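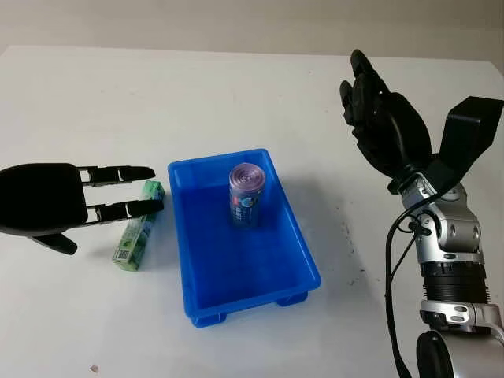
Orkesen Ollow 22 Groove Sampler

April
By the Skilton gear desk

Search gear, beats, pedals
3 comments -- 5 shares

If you make rap beats at home, you have probably spent a night or two scrolling through drum folders when you should have been chopping something up. The Ollow 22 is the box that got us away from the laptop. It's a standalone sampler and drum machine with 22 pads, and everything you need to get from a dusty loop to a finished beat lives on the front panel (no hunting through menus for the swing setting, thank you).

The pads are the best part. They're firm, they don't double trigger, and they pick up soft ghost notes that a lot of small samplers just throw away. Play a snare lightly and it stays light. Lean on it and you get that big, chesty crack that makes a boom bap verse feel like it's walking toward you.

What it sounds like

Clean by default, and very clean at that. Turn the Grit knob, though, and the Ollow starts to fold the top end down the way the old boxes did. A quarter turn is lovely on a Rhodes chop. Halfway up, hi-hats go crunchy and kicks get thick. Past that it's horror movie territory, and if you produce for a group with three or four rappers trading bars, you'll want some of that for the hook!

There are 508 factory sounds on board. Most of them are drums, and plenty are really usable. We'd skip the vocal stabs. The upright bass set is short but great -- load it across one row and you have a bassline before your coffee is cold.

Chopping and sequencing

Load a sample, hold Slice, and tap along while it plays. Each tap drops a marker and sends that piece to the next free pad. You can nudge the markers later, but we mostly leave them where they land, since a slightly late chop often has more feel than a perfect one. Patterns chain together into songs, and you can mute pads on the fly while a song is running, so it works on stage too.

One small gripe: undo only goes back 3 steps. Save often.

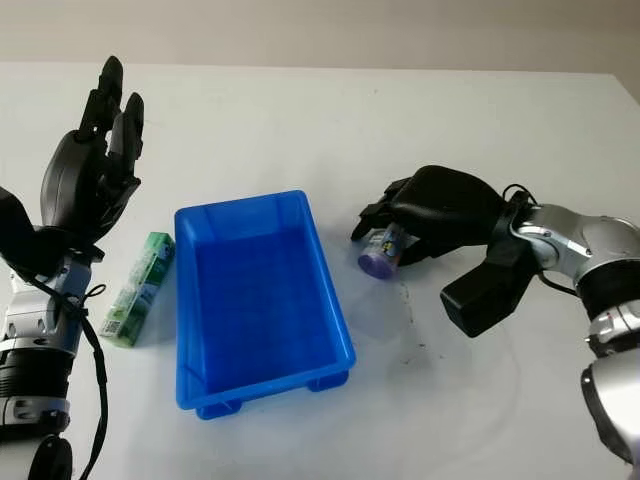
In the box and around the back

You get the sampler, a power supply, a USB cable and a printed quick-start sheet. The back panel has stereo in and out, a headphone jack, MIDI in and out on small jacks, and a card slot. There's no built-in microphone.

The Gillies carry case fits it snugly, with room for headphones and cables, and is sold separately. The case also fits the older Ollow, but that one slides a little.

Firmware 5 adds time stretch and longer pattern names. Units shipping now have it loaded already, and older ones can be updated from the card slot in a few minutes -- keep it plugged in while it runs.

Comments (3)
Shares (5)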